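What Went Wrong With Our Robot Hand (and what we did about it)

Project report by Tia Tunstall, group 2
Supervisor: Glenys Kettle

Going into this project I thought the hard part would be the software. I had a whole plan for the report, all about grasp planning, with graphs. Then in August the right hand started refusing to let go of things, and that became the project instead!

A bit of background. Our group (me, Reece Horrocks and Elsie Pilkington) was given the job of getting a two-armed robot to clear a cluttered table. Ordinary household stuff, nothing heavy. We called the project Pondau, which was Elsie's idea and I still don't know what it means. The hands run on a controller board called the Triltix, and our code talks to it over a cable that goes down the forearm to the wrist.

The fault

The first time it happened we were running a plain pick and place. The hand closed on a sponge, lifted it, moved across and then just hung there. The screen said OPEN. The fingers were very much not open. Reece sent the command again and got the same thing, so he pressed the stop button and we had to ease the sponge out by hand, with the power off.

We logged every grasp after that. Out of 956 grasps the hand failed to release 2 times in the first 500, and then a lot more often as the month went on. That made us think something was wearing out. I was convinced it was a finger motor and spent two days on that, which I'd quite like back.

What it was

Trevor Ellwood, the lab technician, had us wiggle the cable at the wrist while the hand was opening and closing on nothing. Bend it one way, fine. Bend it the other way and the messages stopped. The plug had worked slightly loose and the wire behind it was cracked inside the sleeve, so whenever the wrist turned past a certain angle the hand lost contact and kept doing the last thing it had been told. If the last thing was "close", it stayed closed. The screen was showing the command we'd sent and not what the hand was doing, and that one is our fault, because I wrote the screen.

The safety bit

This is the part Glenys wanted written up properly. A sponge is no problem. A hand that won't let go of a cord is, because the arm carries on moving and drags whatever is on the other end. It could also be somebody's sleeve. Our risk form had a section on the arm hitting people and nothing at all about the hand holding on, so we've added one.

The fixes, in the order we did them:

New cable, with a clip at the wrist so the plug can't take the strain.
The hand now sends a message back every 500 milliseconds. Two missed in a row and the arm stops.
The screen shows measured finger position (finally).
Hands off the table while the arm is moving, and one person on the stop button for every run.

Testing on a messy table

We went back to the full clutter for the retests, on the flowery cloth over the teal one. Elsie picked the objects and she was merciless, with slippery packets, a bundle of skewers, and a lamp with a long cord, which is exactly the sort of thing I'd been dreading. 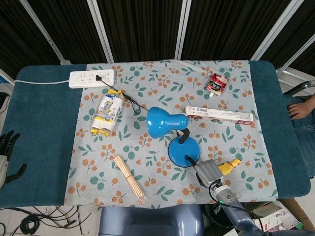

Fig. 1. Right hand with the toy drill and the lamp cord running into the grip.

Cords are still our weak spot. The new checks tell us if the hand has gone quiet, but they can't tell us it's holding two things when we only asked for one. Reece wants to compare the finger positions with what we'd expect for each object, and he's made a start, but it isn't reliable enough to include here.

Still to do: run the new cable to 2,000 grasps and check the clip, look at the left wrist for the same crack, and get Trevor to sign the new risk form.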